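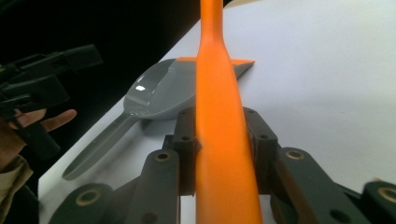 January 2026, gripper bench

Rerun of the handover-order test, utensil set only. Ka-ming wanted it done before the Metby people get our numbers, and I wanted it done so I could stop hearing about it.

Question is the same one as in June: does the policy get better if the demonstrator picks the top item off a pile first, or if they take whatever they feel like? In June we said top-first wins. In June we also had one demonstrator, and it was me, and I knew which answer I wanted. I-hsuan was polite about this in the review.

Setup this time. Two handheld grippers, one per hand, white table, black backdrop. Utensils laid touching or overlapping. Demonstrators are Ronaldo, Lok-yiu and Hertta. Each gets a card saying "top first" or "free" and is not told what the card is for. Lok-yiu guessed within minutes. Kept her data, marked it.

We have 1168 demos after filtering, out of a target of 2000 that I wrote on the whiteboard in a good mood. Of those, 653 are top-first and the rest are free. Filter throws out anything where tracking drops during the grasp. It also threw out most of Hertta's first session, which she has taken well, considering.

Result so far: top-first still ahead on held-out piles, by much less than in June. On piles with a spoon under a spatula the two are close enough that I wouldn't bet lunch on it. Where free order loses is the pull-from-underneath move. People do it without thinking: pinch a handle, slide it out, everything on top comes along for the ride. The policy learns the pinch and the slide and has no opinion on the passengers.

Things that annoyed me:
- Thick handles. The policy closes early on anything that flares. It likes the narrow part and will reach across the pile to get to it.
- Gray on white is fine until the spoon bowl catches a highlight, then the grasp point wanders. Ronaldo says move the lamp. I say train through it. We moved the lamp.
- Drallimley export script still writes left and right gripper in whichever order they woke up. Patched in the loader, again. Kong branch has the patch, main does not. Ka-ming, please merge it.
- The Minix box filled up overnight and stopped logging without a word. Lost up to 3 sessions, still checking which.

Not changing the claim in the draft yet. Will soften "clearly" to "on average" and see if I-hsuan notices.

To do: relabel the pull-from-underneath cases by hand (me, apparently). Rerun training with Lok-yiu's demos left out. Get Hertta back for a full session, with the tracking checked before she starts.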